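Priit Bite has been cutting documentaries since the days when a finished reel left the building in a padded envelope. He now runs post-production at Plurbridge, and his main work this year has been Vindine, a feature-length film on river ferries directed by Amber Vanhove. We spoke on a Monday, between two sessions of sound editing.

The first subject was logging. Vindine was shot over two seasons and came back as 376 separate clips from the boats and a further 554 from the landing stages. "I log everything before I cut anything," Bite said. "Clip, reel, timecode in, timecode out, one line on the content. If a line takes more than ten words, the clip gets split."

He keeps the log in a plain spreadsheet.

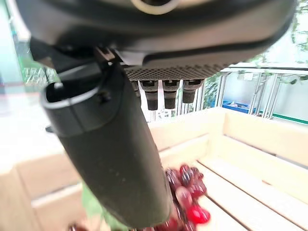

"The software will build its own index, and I use it for searching," he went on. "But it only knows what the file header tells it. It doesn't know that the wind picked up halfway through and the second half has no usable sound."

The mix of frame rates caused the most trouble. The main unit at Prosavska worked at 25 frames per second, while the second unit had one camera left at 24 for a whole week. Bite converted the 24 material by playing it slightly fast and correcting the pitch of the sound afterwards. He tested frame blending on two shots and rejected it, as the ferry cables showed a double edge.

On colour, he grades in two passes - exposure and white balance first, then the look - and leaves a day between them. 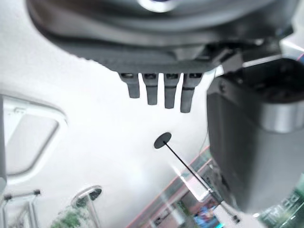

Vanhove would have preferred one pass. The gap made it hard for her to judge a sequence, she said, and the water at Berge still came out greener than she remembered it. The shots were regraded in October.

Bite accepts the point about the water. "I was matching it to the sky, and the sky was wrong too. We went back to the chart she'd filmed at the start of the day and took the balance from that."

The present timeline has 2468 cuts, counting sound edits. He expects to lose a few dozen from the third section, where the interviews overlap.
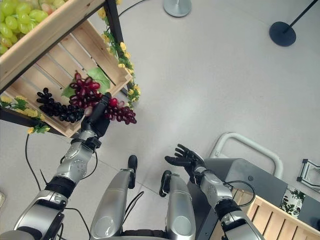

"Interviews I cut on paper first," he said. "I print the transcript, mark it up, then assemble it without looking at the picture at all. If it doesn't hold as sound, no cutaway will save it."

The final mix will be delivered in stereo and 5.1. Dialogue sits on its own stem, with music and effects kept apart for any later foreign version. Backups go to two drives and one tape, and the tape is read back in full before the cards are wiped.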